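**Surface samples at the Evstead shop**

The dark work surface supplied by Clasum has a black ground with irregular white and faint purple veining. The pattern does not repeat, so adjoining pieces should be laid out dry before cutting. Pale grey-white side and back panels are stocked separately. Scuffs on the panels can be wiped with a damp cloth and mild soap; abrasive pads leave dull patches.

Sheets measure 1000 mm by 500 mm and are 12 mm thick. Orders placed through Hokico before August ship at the current rate. Cut edges must be sealed on the day of cutting.
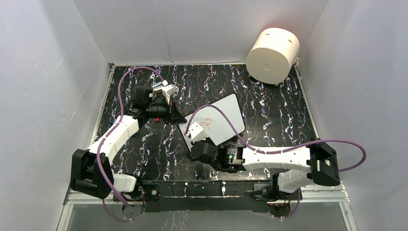

## Opening hours

The sample counter is closed on 20th May.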